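The Sekiguchi Rule

The federation's letter came on a Friday, which Kanako Takagi took as a bad sign. People who have good news send it on Tuesday.

Daichi Higuchi could race the 5,000 meters at Skarkside. He would race under review. If he finished in the top eight there would be no podium, no flowers and no anthem until the second sample came back, and the second sample would come back when the lab in Wusta got to it.

"So I can skate," Daichi said.

"You can skate."

"But it doesn't count."

"It counts. They just won't say what it counts as."

She had coached for 31 years and had read a lot of letters like this one. They all had the same middle paragraph, the one about fairness to all athletes, and they were all signed by somebody who had left the building by the time you called. She called anyway. A young man told her the panel was confident in its process. She asked who was on the panel. He said he was confident in the panel.

The trouble had a name, Helo, a recovery drink the team had been handed by the crate since March. Bottle number 2934 was the one they kept talking about, because it was the one that had been pulled from the team fridge and tested. It had come up clean. Kanako did not find that as comforting as Daichi did. One clean bottle told you about one bottle.

"You think I took something," he said, lacing up.

"I think you drank what you were given."

"That's not an answer."

"No."

He looked at her for a while and then went back to his laces. He was twenty and had never learned to hide being hurt. She would have liked to tell him she believed him completely. She had said that once before, to a skater named Sekiguchi, in front of cameras, and eleven weeks later Sekiguchi had sat in her kitchen and told her the rest. The rule they were using on Daichi now was called after him, though only by coaches, and never in a friendly way.

At Skarkside the ice was slow. The announcer read out the names in each pair, and when he got to Daichi he added "under review" in the voice he would have used for a hometown. A few people booed. More of them clapped, and Kanako didn't trust that either. They had bought tickets to see something.

He went out too fast. She held up the lap board and shook her head at him, and he saw it and ignored it. With five laps left he was nearly 2 seconds up on the field and his back was starting to rise. She found herself watching him the way the lab would, looking for the place where a tired boy ought to get tired. When it came, two laps from the end, she was so relieved she shouted at him to keep low.

He finished fourth. The three men ahead of him stood on the boxes in their socks, waiting, because the officials had brought the boxes out and then been told by radio to hold everything. Fourth was inside the top eight. So there would be no ceremony for anyone.

"I'm not even on it," Daichi said. "I'm fourth. Why can't they have theirs?"

"In case somebody moves up."

"Into what? I'm behind them."

She had no answer to that.

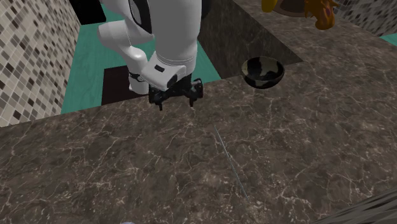 The officials carried the boxes back in, one at a time. The winner asked if he could keep his number bib, at least, and was told somebody would have to check.

On the bus Daichi slept against the window with his mouth open. Kanako took the letter out and read the middle paragraph again. Then she reached into his bag, found a bottle of Helo with the seal still on, and put it in her coat.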